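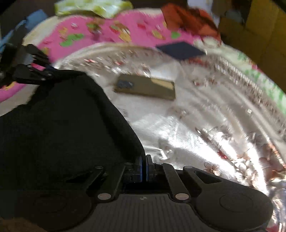
Flemitz Lights

Reading time: 3 min

Home | Articles | Sightings | Places | Glossary

The Flemitz Lights are a series of unexplained lights reported in the night sky over the village of Flemitz and the farmland to its north. Reports describe one or more pale points of light which hang low above the horizon, move slowly sideways and then fade. The lights have been put down to aircraft, bright planets, distant car headlamps and, in popular writing, to visitors from other worlds. No single explanation has been accepted for all of the reports.

Reports

The earliest accounts come from farm workers on the Bresero road, who spoke of a "second moon" standing over the marsh. These were passed on by word of mouth and were written down only later, so their dates are uncertain. Interest grew after a local newsletter asked readers to send in their own experiences. The replies form the core of what is now called the Flemitz file, which holds 151 separate reports.

Most witnesses describe a white or yellowish light without sound. A smaller group mentions a red tint, and 8 reports speak of several lights moving in a line. The length of a sighting varies from a few seconds to most of an hour. Many of the longer ones were made in November, when the air over the marsh is often still and the nights are clear.

Investigations

The first organised study was carried out by the Śliwiński Society, a private body with an interest in unusual sights in the sky. Its members kept watch from four points along the ridge and noted the time and direction of every light they could not name at once. The resulting log has 613 entries. The society concluded that the greater part of these were aircraft on approach, seen almost head-on, so that they seemed to stand still before turning away.

A group of entries remained open. The society's report was careful on this point and stated that "unexplained" meant only that too little had been recorded to reach a finding. Later writers have often quoted the number of open entries without this remark – a practice the society has objected to in print.

Proposed explanations

Headlamps on the raised section of the Bresero road are the explanation most often given. On cold nights a layer of warmer air can bend light downwards, making lamps below the horizon appear to float above it. Critics reply that the oldest accounts may be earlier than regular motor traffic in the district, although the weak dating of those accounts makes the argument hard to settle.

Venus and Jupiter have been matched to a number of the longer sightings. Marsh gas was once a popular suggestion but is now seldom put forward, as most of the lights were seen well above ground level.

In popular culture

The lights are the subject of the radio serial Zenovex, in which they prove to be signals from a stranded craft. The serial brought many new visitors to the ridge and was followed by a rise in reports, several of which repeat details found only in the script.

See also: Ball lightning; Mirage; Unidentified flying object

Filed under: Unexplained lights, Folklore, Night sky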